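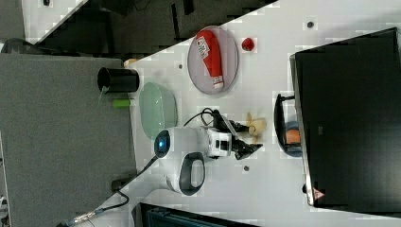
Xiaoqing Li

읽는 시간 4분
분류: 동아리·대회 > 매니퓰레이션 > 질문/토론

**Prekeck 책상정리 부문 나가시는 분들 배치 어떻게 잡으세요**

급하게 씁니다 랩실 곧 비워줘야 돼서

저희 팀 Gultum이고 학교 동아리 Nimiseo 안에서 나가는 팀이에요. 종목은 책상 위 물건 집어서 트레이에 넣기. 지금 상태가 딱 위에 사진. 검은 트레이에 주황 공이랑 파란 거 들어가 있고 그리퍼 앞에는 베이지색 울퉁불퉁한 거. 이게 지금 제일 문제임

모양이 애매해서 손가락이 닫히면서 자꾸 밀려요. 공은 잘 집음. 회색 접시 위에 빨간 튜브도 접시를 같이 건드려서 그렇지 집기는 집음. 근데 베이지는 닫는 순간 옆으로 굴러서 흰 테이블 위로 도망감. 닫는 속도 줄여봤는데 속도 줄이면 제한시간이 간당간당.

궁금한 거

- 물건 위치를 매번 같은 데 놓고 모아야 하는지 아니면 처음부터 막 흩어놓고 모아야 하는지. 팀 안에서 의견이 갈려서 이틀째 싸우는 중
- 접시 위에 있는 물건은 접시 높이만큼 z를 올리는 걸로 끝내도 되는지. 접시가 반투명이라 깊이값이 너무 지저분해요
- 누워있는 검은 컵. 이건 입구 쪽으로 손가락 하나 넣어서 드는 게 나은지 옆구리를 잡는 게 나은지

지금까지 모은 시연이 400개고 거의 다 고정 배치예요. 예선 영상 제출이 9월이라 지금 바꿀 거면 빨리 바꿔야 함. 댓글 부탁드려요 자고 일어나서 볼게요

---

**납땜하다잠듦**

고정 배치로 400개면 좀 아깝네요... 저희 작년에 딱 그렇게 하다가 망함. 연습 때는 다 들어가는데 심사날 책상 높이 조금 다르고 조명 다르니까 팔이 허공을 집음. 진짜로 물건 없는 자리에 가서 아주 정확하게 닫고 옴

흩으세요 무조건. 처음엔 성공률 뚝 떨어져서 멘붕 오는데 버텨야됨

---

**moter_kim**

위에분 말에 반대. 처음부터 흩으면 뭐가 문제인지 구분이 안 돼요. 집는 동작이 나쁜 건지 위치를 못 찾는 건지 섞여버림. 글쓴분은 지금 베이지를 못 집는 상태잖아요. 그럼 위치 고정해놓고 집는 것부터 해결하는 게 순서라고 봄

400개는 안 버려도 되고요. 거기다 흩어놓은 거 얹으면 됨

---

**납땜하다잠듦**

@moter_kim 그게 이론은 맞는데 얹는다고 하고 안 얹음 ㅋㅋ 성공률 잘 나오는 영상 하나 찍고 나면 팀원들이 다 손 놓음. 저희가 그랬어요

그리고 고정 데이터 비율 높으면 나중에 얹은 게 잘 안 먹어요. 가던 자리로 자꾸 가려고 해서

---

**moter_kim**

비율은 샘플링할 때 조절하면 되는 거고... 데이터 탓이 아니라 학습 설정 탓 같은데요. 작년에 로그 남긴 거 있어요?

---

**납땜하다잠듦**

없음. 노트북 반납하면서 날아감

---

**컵라면세팅값**

싸우지들 마시고 ㅋㅋ

저는 케이블부터 눈에 들어오는데요. 그리퍼 근처에서 팔 위로 검은 선이 고리처럼 넘어가있잖아요. 손목 돌릴 때 안 걸려요? 저희는 저런 식으로 여유 크게 줬다가 손목 돌아간 상태에서 아래로 내려갈 때 선이 당겨서 끝점이 살짝 틀어졌음. 눈으로는 모르는데 작은 물건 집을 때만 티가 남. 베이지 밀리는 거 혹시 그거 아닌지

벨크로로 팔에 한 번 묶고 관절 있는 데만 여유 주세요. 너무 바짝 묶으면 또 선 나가니까 손으로 끝까지 돌려보고 묶기

---

**Xiaoqing Li**

헐 저 일어났어요 댓글 많다 감사합니다

케이블은 생각도 못 했어요. 손목 많이 돌리는 자세에서만 밀리는지 로그 봐야겠다. 베이스에서 내려가는 선은 옆에 클립으로 잡아놨는데 위쪽은 그냥 둔 상태 맞아요

컨트롤은 Zeng으로 하고 있어요. 선배들이 만들어서 물려준 코드고 문서가 없음... 그리퍼 닫는 힘 조절하는 파라미터가 있다는데 어디 있는지 아무도 모름. 이름이 Zeng인 이유도 모름

moter_kim님 방식이 저희 팀 절반 의견이고 납땜님이 나머지 절반 의견이에요 ㅋㅋㅋ 그대로 캡쳐해서 단톡에 올림

---

**회로도는예술**

접시 질문 답. z만 올리면 안 됨. 반투명한 건 뒤에 있는 테이블 값이 찍혔다가 접시 값이 찍혔다가 해요. 접시 높이를 자로 재서 박아두는 팀들 있는데 접시가 조금만 기울어도 튜브가 밀려나감

저희는 접시 위 물건은 색으로 마스크 따서 윗면 쪽 깊이만 썼어요. 빨간 튜브면 색이 확실하니까 쉬울듯. 흰 라벨 부분은 구멍 날 텐데 그냥 메꾸면 됨. 뚜껑도 흰색이라 테이블이랑 헷갈릴 수 있으니까 뚜껑 쪽은 잡지 마세요 몸통만

그리고 튜브는 세게 잡으면 짜짐. 내용물 있으면 연습 전에 뚜껑 꼭 확인... 경험담

---

**컵라면세팅값**

ㄴ 경험담에서 냄새가 남

---

**회로도는예술**

ㄴ 케첩이었음

---

**배터리2칸**

지나가던 심사보조 해본 사람인데요 작년 규정 기준이고 올해는 바뀌었을 수 있음 꼭 확인

배치는 심사위원이 그자리에서 바꿔요. 물건 종류는 미리 주는데 위치는 안 줌. 그래서 고정 배치로 외운 팀은 티가 바로 나요. 이 부분은 납땜님이 맞음

근데 예선은 영상이잖아요. 예선만 놓고 보면 moter_kim님 방식으로 해도 통과는 함. 본선 생각하면 다른 얘기고

또 하나. 누워있는 컵은 점수가 높은 편이었어요. 세워서 넣으면 더 주는 걸로 기억하는데 확실하진 않음. 다들 포기하고 안 건드려서 하나만 성공해도 순위가 확 바뀜

---

**moter_kim**

심사위원이 바꾸는 건 알아요. 저는 순서 얘기를 한 거지 끝까지 고정으로 가자고 한 적 없음

컵은 저는 옆구리 잡는 쪽. 입구에 손가락 넣는 건 입구가 어느 쪽 보는지 알아야 되는데 검은 컵이면 안쪽이고 바깥쪽이고 다 까매서 방향 잡기 힘들어요. 사진처럼 책상 밖으로 좀 나가있으면 더 그렇고요. 저 위치면 건드리다 떨어질 것 같은데 좀 안쪽으로 옮기고 시작하시죠

---

**납땜하다잠듦**

컵은 저도 옆구리. 여기서 의견이 맞네

근데 굴러요. 원통이라. 손가락을 컵 축이랑 직각으로 맞추고 양옆에서 동시에 닿게 해야지 한쪽 먼저 닿으면 바로 굴러감. 옆에 있는 연두색 원통도 똑같음. 그건 작으니까 더 심할듯

---

**회로도는예술**

저는 반대로 입구파요 ㅋㅋ 손가락 각진 2지 그리퍼면 컵 벽을 안팎으로 집는 게 힘이 적게 들어감. 방향은 윤곽선으로 축만 구하고 양쪽 다 한 번씩 들어가보면 되잖아요. 막혀있으면 바닥인 거고

---

**moter_kim**

들어가보면 된다니 제한시간이 있는데요...

---

**회로도는예술**

한 번 더 가는 데 얼마나 걸린다고

---

**moter_kim**

본선에서 그 시간이면 공 하나 더 넣어요

---

**파이썬은뱀이다**

초보 질문인데요 트레이 옆에 있는 큰 검은 화면은 괜찮나요?? 트레이도 검정이고 화면도 검정이라 카메라가 헷갈릴 것 같아서요. 저희는 흰 책상에 흰 박스 놨다가 박스를 못 찾아서 고생했어요

---

**컵라면세팅값**

좋은 지적. 화면 면이 반사도 됨. 반사로 공이 또 하나 있는 줄 알고 화면 쪽으로 팔 뻗으면 대참사. 작업영역 한계부터 걸어두세요 화면 모서리에서 한 뼘은 띄우고. 트레이 테두리에 밝은색 마스킹테이프 두르는 것도 방법인데 규정에서 되는지는 모르겠네

---

**배터리2칸**

테이프는 작년엔 안 됐어요. 물건이랑 트레이에 표식 붙이는 거 금지. 테이블에는 됐던 것 같기도 하고... 운영측에 메일 보내보는 게 빠름

---

**Xiaoqing Li**

중간보고요

케이블 묶었어요. 컵라면님 말이 반은 맞음. 손목 많이 돌린 자세에서 끝점 틀어지던 건 없어졌는데 베이지는 여전히 밀려요. 대신 덜 밀림. 묶기 전에는 거의 매번이었고 지금은 가끔 들어감

로그 다시 보니까 또 하나 있는데 접근할 때 손가락 중심이 물건 중심보다 살짝 뒤에 가있어요. 그래서 끝으로만 집으니까 튕기는듯. 좀 더 깊이 들어가게 했더니 이번엔 손가락 끝이 테이블을 긁음 ㅠㅠ 테이블에 나사구멍 있는데 거기 손가락 끝 한번 걸려서 다들 소리지름. 팔은 멀쩡해요

작업영역은 바로 걸었습니다. 안 걸려있었음. 무서움

컵은 안쪽으로 옮겼고 2명은 옆구리 2명은 입구로 나눠서 해보기로 했어요. 네 저희 4명이고 또 반반으로 갈림

---

**납땜하다잠듦**

긁는 건 손가락 끝에 실리콘 패드 얇은 거 붙이면 나아요. 마찰도 생겨서 베이지 같은 거 잡을 때 좋음. 다이소 미끄럼방지 잘라서 붙여도 되고

구멍은 막으세요 그냥. 흰 스티커 같은 걸로

---

**moter_kim**

패드 붙이면 손가락 길이 바뀌니까 툴 오프셋 다시 잡아야 돼요. 이거 까먹고 그대로 돌리면 패드 두께만큼 더 박음. 그리고 패드 붙이기 전 데이터랑 섞이면 그것도 애매함. 붙일 거면 지금 붙이고 그 뒤로는 건들지 말것

---

**납땜하다잠듦**

이건 인정

---

**파이썬은뱀이다**

시연 몇개까지 모으실 생각이에요? 저희는 감이 안와서요

---

**배터리2칸**

팀마다 너무 달라요. 작년 상위권 한 팀은 2000개 넘게 모았다고 발표에서 그랬고 그보다 훨씬 적게 하고 더 위에 간 팀도 있었음. 개수로 겁먹지 마시길. 똑같은 거 계속 모으는 건 의미없고 실패한 데서 다시 잡는 장면을 넣는 게 나음

---

**회로도는예술**

실패 복구 장면 넣는 거 찬성. 밀린 다음에 따라가서 다시 집는 거. 베이지가 도망간다니까 오히려 좋은 재료인듯 ㅋㅋ

단 일부러 미는 동작까지 학습시키면 안 됨. 밀고 나서부터 잘라서 쓰세요

---

**moter_kim**

ㄴ 이건 진짜 중요. 안 자르면 로봇이 일부러 밀고나서 집음

---

**Xiaoqing Li**

결론은 아니고 일단 이렇게 갑니다

패드 오늘 붙이고 오프셋 다시 잡고 베이지만 고정 위치에서 될 때까지. 되면 그날부터 전부 흩어서 수집. 기존 400개는 안 버리고 비율 낮춰서 섞어보고 안 되면 뺌. 튜브는 색 마스크. 테이프 규정은 제가 메일 보냄

Zeng 파라미터 찾았어요!! 주석이 중국어로 달려있어서 다들 그냥 넘긴 거였음. 저는 읽을 수 있는데 그 파일을 안 열어봤음... 팀원들이 한동안 말을 안 했어요

컵 결과 나오면 여기 이어서 쓸게요

---

**컵라면세팅값**

컵 결과 기다림. 저는 입구에 한표

---

**납땜하다잠듦**

옆구리

---

작성 2026년 7월
태그: #Prekeck #책상정리 #그리퍼 #시연데이터 #동아리팀

이 게시판의 다른 글
- 그리퍼 패드 재질 뭐 쓰세요 (실리콘 vs 고무)
- 반투명 물체 깊이값 구멍 메꾸는 법 질문이요
- [Nimiseo] 신입 세미나 자료 올립니다
- 툴 오프셋 잡다가 책상 찍은 사람 모임
- Prekeck 예선 영상 편집 어디까지 허용인가요
- 중고 벨크로 타이 나눔합니다 (완료)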